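Plurkier Two-Arm Bench Cell - Set-up and Service Guide
Issue 2019-06-30

7. Stalled grip and cable snag (Fault 404)

7.1 What the fault means

Fault 404 is raised when a gripper meets more pull than it should while the arm is lifting or moving sideways. The controller stops both arms, holds them where they are and keeps the gripper closed. It does not open the gripper by itself.

In cable sorting work the usual cause is a snag. A finger passes through a loop it was not meant to enter, or the gripper picks up one coil and drags a second one with it. The fault can also be caused by the arm's own wiring catching on the workpiece or on the rim of a bin.

A unit at the Brirnham site logged this fault 122 times in December. Most of the stops came from large coils placed within reach of both grippers, so that each arm closed on a different part of the same cable.
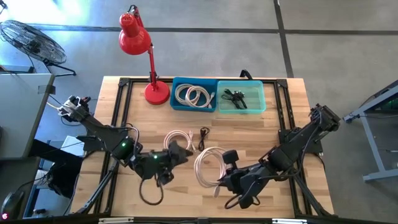

The stop limit is set at the factory to 900 on the controller's internal scale. Do not raise it to clear repeated stops. A higher limit lets the arm pull harder before it halts and may damage the wrist joint, the plug or the cable.

CAUTION: After a 404 stop the arms are still powered. A cable held by a gripper may be under tension and can whip when released. Keep your face and hands out of the space between the grippers until step 4 is complete.

7.2 Clearing the fault

1. Press the stop button on the Erkgate control box. Wait 10 seconds for the joint brakes to engage. The arms may sink slightly as they do so.

2. Check by eye which gripper is holding the cable, and whether the cable is caught on anything else. Look at the underside of the wrist as well as the fingers.

3. Support the forearm from below with one hand. Do not take hold of the wiring at the wrist or elbow.

4. Turn the manual release on the gripper until the fingers part. Ease the cable out in the direction it went in. If it will not come free, take up the slack from the plug end and try again - do not cut it while it is under load.

5. Inspect the cable over its full length. Reject any with crushed braid, exposed wire or a loose plug. Rejected cables must not go back into the sorting bins.

6. Rewind the cable into a flat coil and secure the loops with a short tie. Lay it on the bench with the plug clear of the loops.
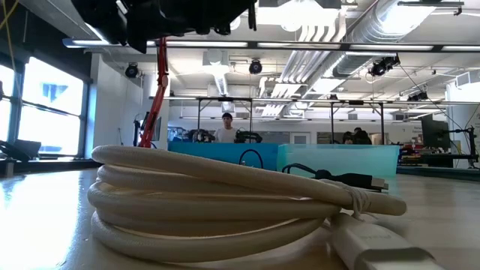

7. Check the arm's own wiring. Each run must have enough slack for full wrist travel, but must not hang lower than the fingertips at any point in the cycle. Refit any clip that has pulled open.

8. Release the stop button, select HOME and keep clear of the bench until both arms have parked.

9. Run one cycle at low speed with a single coil. If it completes, return to normal speed.

Note: The fault counter is not reset by step 8. To reset it, use the Service page (see 9.3).

7.3 If the fault comes back

Fault returns at once, with nothing in the gripper: the force reading has drifted. Repeat the zeroing routine in 5.2.

Fault returns on one arm only: compare the finger pads on both grippers. Worn pads slip, and the gripper then closes further into the coil. Fit a Mollah pad set and zero the gripper again.

Fault returns on both arms together: check the shared pick area in the work file. The two areas must not overlap unless hand-over mode is switched on.

If none of these applies, export the log and take the cell out of use until it has been examined by a service engineer.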